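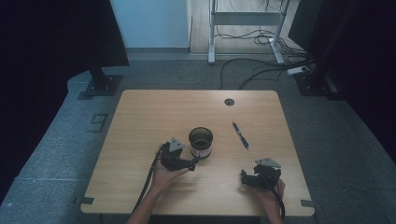

Section 6. Installing and Setting Up the Prinden Label Printer

6.1 Before you start

Read this section through once before connecting power. Setup requires the printer, the supplied power adapter, one roll of Dundska label stock, and a computer with the Kotian print utility installed. The utility can be installed from the administrator account only. If you do not have administrator rights, ask your site contact before going further.

CAUTION: Use only the adapter supplied with the printer. Adapters from the older Huder series have the same plug but a different output, and will damage the main board.

6.2 Choosing a location

The printer vents from the rear panel and feeds labels from the front. Leave 200 mm of clear space behind the unit and keep the front slot free. Do not stand the printer on carpet, on a windowsill, or on top of other equipment. The gap sensor reads light passing through the label backing, and strong glare through the front slot can cause it to miss a gap. A light wood tabletop with a broad band of light reflecting off it, nearly white across the middle, is a poor spot for the front slot to face -- turn the printer or lower the blind. A wastebasket within reach, such as the round mesh one with the black rim, is useful for spent backing paper.

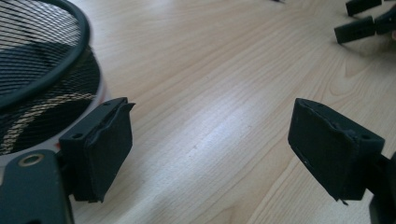 6.3 Loading labels

1. Press both side latches and raise the lid until it clicks.
2. Slide the roll guides apart.
3. Place the roll on the spindle with the labels facing up and the loose end toward the front.
4. Close the guides until they touch the roll. Do not pinch it.
5. Pull the loose end under the gap sensor and out through the front slot.
6. Lower the lid and press down on both sides.

NOTE: The first labels on a new roll may carry adhesive from the closing tab. Peel them off and discard them before step 5.

6.4 Connecting and calibrating

1. Connect the adapter to the printer, then to the wall outlet.
2. Connect the USB cable.
3. Turn the printer on. The status light blinks amber, then turns solid green.
4. Open the Kotian utility and select Calibrate Media.
5. Wait for the printer to feed and stop. Do not pull on the labels while they are moving.
6. Print a test label and check that all four borders are visible.

If the status light stays amber, open the lid and repeat 6.3 from step 4.

6.5 Error codes

309 -- Gap not found. Check the path under the sensor, then calibrate again.
317 -- Lid open or not latched. Press down on both sides of the lid.

Either code clears when the fault is corrected. If 309 returns after two calibrations, clean the sensor as described in Section 8. Send requests for replacement sensors to Keerthana Kurup in Parts Support, and include the serial number from the underside of the unit.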